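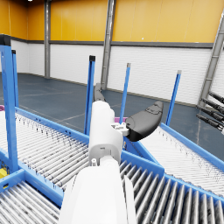

Fares Bataineh has spent most of his working life around parcels, and he likes to start any talk about machines with the people who used to lift them. He was a sorter himself, on the evening shift, long before he went to work on handling software at Pellura, and he still rubs his left shoulder when he tells you so. These days he does a lot of his thinking in a simulated warehouse, with its blue conveyors meeting at a junction and a white arm reaching over the rollers, and he is quick to say that a junction like that is where the trouble lives. "A straight belt is easy," he told me over a very good pot of tea. "Where the lines come together, things turn, they bump, they hide behind each other. A person just reaches in. They don't even stop talking to the person next to them!"

So can a machine do that job yet? He laughed, kindly enough, and asked me which job I meant. Boxes of one size, he says, yes, all night long. A mixed load is another matter. In one February trial his team gave the simulated arm 319 picks, and it made 300 of them without help. I thought that sounded wonderful (I certainly drop more than that unloading groceries), but Fares shook his head. "Think of the other 19. Somebody has to walk over each time, and that somebody was supposed to be doing something else."

His old colleague Þröstur Ravn, who now runs the packing floor at Zidby, had joined us by then and was working his way through the cookies. He is the more doubtful of the two. "Show it to me on my floor, with tape hanging off the boxes and the lights half dead," he said. "Then we'll talk about buying."

We got on to housework, as people always do. Fares has 2 teenagers and would dearly love something to fold the towels, but he thinks the home will come well after the warehouse. A kitchen changes every hour, he says, and no one there will wait 90 seconds for a cup to be picked up. Þröstur said his own kids take longer than that, and reached for the teapot.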